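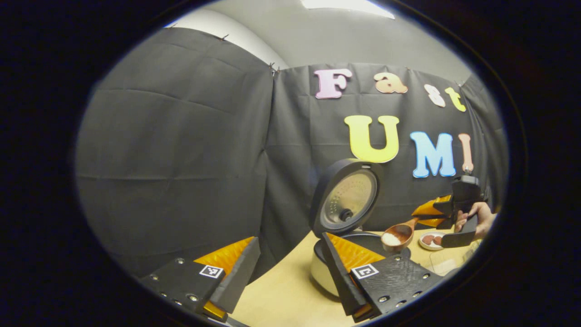

Black fabric behind the tabletop, orange pads up front.

So I finally got somebody at Varidby to talk to me about the Grelorley graphics card, and yes, it's slipping again. The new plan is to ship it in the fall with the memory clock bumped up to 200 MHz, which is a nice jump from the board I got to poke at back in May (that one ran hot enough that I kept the side of my case off the whole weekend).

Selorm Osei, who runs the driver group, told me the chip itself is fine. What's holding things up is memory supply, plus a nasty texture bug that shows up in 32-bit color. His team has closed 41 driver bugs this month and he sounded tired!

Price is still up in the air. I've heard $23 more than the old card from one reseller and a lot more than that from another, so I wouldn't put money down yet. You'll want a 700 MHz processor or better to get much out of it, if my early numbers are any guide.

Eleri Maddocks is supposed to get a final board before I do, which I'm trying to be okay with. I'll post benchmarks the minute one lands on my desk. And if you've already preordered, check with your store, a couple of them still list the old ship date.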